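Cuaderno de laboratorio, 1 de abril de 2023
Escribe: Danai Karras

Tema de hoy: lista de compras para el segundo semestre y la hoja de presupuesto que tengo que entregar a Nechyporuk. Escribo en español para practicar y porque así lo leen todos en el grupo; si hay faltas, corregidlas por favor con lápiz al margen.

Situación de partida. La partida de equipamiento menor tiene todavía 2,276 euros (la coma es de miles, yo la escribo así y la hoja de Nechyporuk también). Con esto debemos llegar hasta octubre. La partida grande no se puede tocar sin una segunda oferta, y de momento tenemos solamente la de Desitz.

Puntas de las pinzas. Es lo primero de la lista. Trabajamos con dos dedos por mano y las puntas se gastan de manera desigual. He pedido precio a Desitz y a Edach. Desitz vende el juego completo y no quiere vender los dedos sueltos. Edach los vende por unidades, pero el pedido mínimo es de 50, y son demasiados para nosotros. He preguntado si podemos compartir el pedido con el otro grupo de Sternonberg. Espero la respuesta. Si dicen que no, compramos el juego de Desitz y guardamos lo viejo para pruebas sin carga.

Fundas para los antebrazos. La carcasa blanca es lisa y brillante y me preocupan los rasguños cuando empecemos con los muebles. Existen fundas de tela elástica, no son caras. No sé si molestan en la muñeca. Propongo comprar 2 y mirar el resultado antes de pedir más.

Pantalla y soporte. No hay que comprar nada. En la petición anterior figuraba otra pantalla con soporte de ruedas y la he borrado, nos basta con la que tenemos. Sí necesitamos una base de enchufes larga y canaletas para el suelo. Los cables que van por el suelo son un problema para cualquier cosa que se desplace, y en el cálculo del año pasado nadie los incluyó. Pongo una línea aparte, "cableado y protección de suelo", para que no se pierda dentro de "varios".

Filtros del purificador. Esto lo pagaba antes el presupuesto general del edificio. Desde ahora lo pagamos nosotros, según el correo que recibí. He apuntado un cambio de filtro antes de octubre. Falta mirar el modelo exacto en la etiqueta, no quiero pedir por error el filtro de otro aparato.

Mantenimiento. Desitz ofrece una revisión de los dos brazos por unos 700 euros, desplazamiento incluido. Es casi un tercio de lo que queda. Mi opinión es que debemos pagarla, pero una sola vez y después del verano, cuando tengamos más horas de uso. Si la hacemos ahora, van a medir holguras pequeñas y no aprendemos mucho. He escrito a su técnico para saber si la oferta se mantiene hasta entonces. 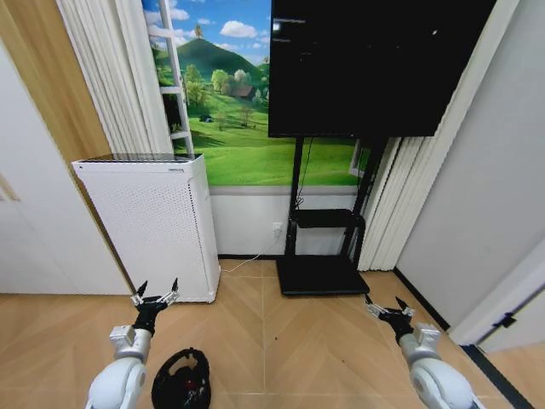 Queda la pregunta de la sala. Para decidir si pedimos una base móvil más ancha tengo que saber cuánto sitio libre hay entre el soporte de la pantalla y la puerta, y también si el marco deja pasar la base sin desmontar nada. Las medidas del catálogo de Edach son sin los brazos, lo he comprobado dos veces. Con los brazos abiertos el ancho es otro, y este número no aparece en ninguna parte. Les he pedido el plano en PDF.

También quiero pedir una muestra de protector de suelo. El suelo imita madera y tiene muchas juntas; las ruedas duras de la base que ofrece Edach pueden dejar marcas. Hay una versión con ruedas blandas, con sobreprecio, y no viene indicado cuánto.

Pendiente:
- Respuesta de Sternonberg sobre el pedido compartido.
- Segunda oferta para la base móvil (preguntar a Nechyporuk si acepta una oferta sin sello).
- Medir el paso de la puerta con cinta, no a ojo.
- Modelo del filtro.
- Confirmar con Desitz la fecha límite de la revisión.

La hoja está en la carpeta compartida, versión tres. No cambiéis las fórmulas de la última columna, están enlazadas con la hoja de Nechyporuk y el mes pasado tardé una tarde entera en repararlas.

D. K.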